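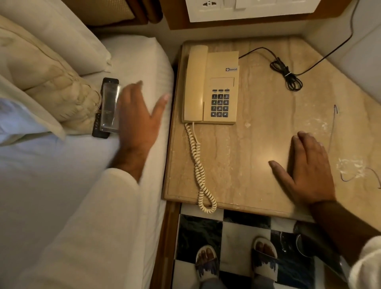 I walked the Lekorside route in five days with the self-guided package from Gendia. It costs $356 per person and covers four nights with breakfast, luggage transfer between stops, a paper map and a route booklet. Lunches, dinners and the bus to the trailhead are extra.

## Route notes

The booklet is the best part. Directions are short and the distances between turns were right nearly every time. The one mistake I found was on day two, where it tells you to go left at the chapel. The path goes right, and the left fork ends at a quarry gate. I lost half an hour there.

Waymarks are good as far as Zirov and thin after that. The map is clear but the paper is not waterproof, so bring a sleeve.

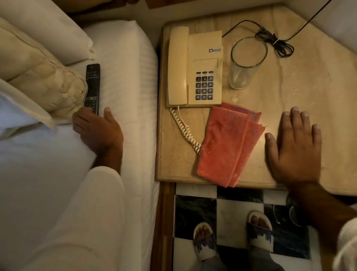 One reader wrote in that the long descent into Zirov was far worse in January, with ice on the steps and no handrail for the last stretch, and that Gendia would not move the booking by a day. I went in better weather and still took it slowly. Poles help.

## Luggage and rooms

Bags were moved every day and were waiting when I arrived, except on Friday, when mine came at 7 p.m. The limit is one bag per person. Rooms are plain and clean, and the last night is at the Bodnár, which is a step up from the others. It has a marble counter, beige with darker veins, and I spread the map out on one like it to plan the bus home. 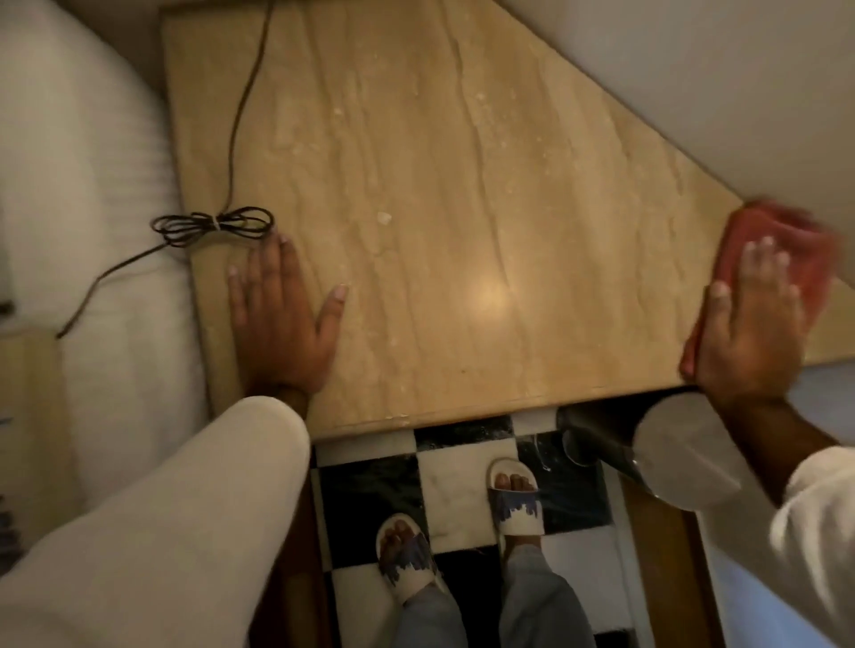 Breakfast starts at 7:30 at all four stops, which is late if you have the long third day ahead of you. Ask the night before and most places will leave something out. Take a cloth for your own crumbs if you eat in the room – a folded red one like the one on that counter would do – and pack the leftover bread for lunch.
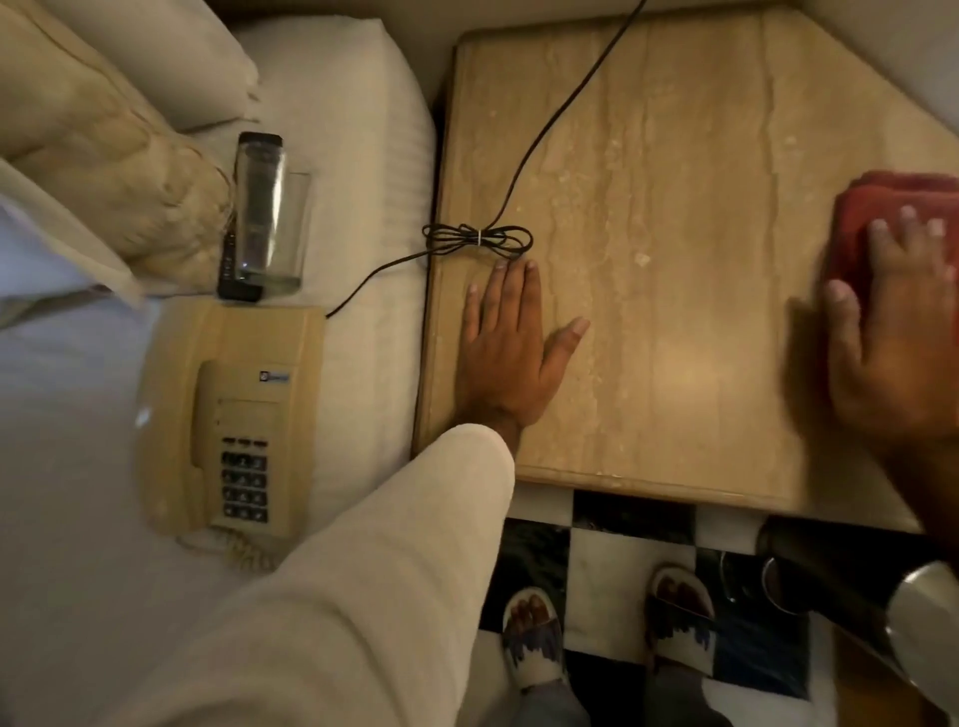

*Remote, glass and phone on the bed*

## Would I book it again?

Yes, for the booklet and the bag transfer. Booking the same rooms myself came to $114 less, but without either. The help line picked up both times I called. If you only want beds, book direct.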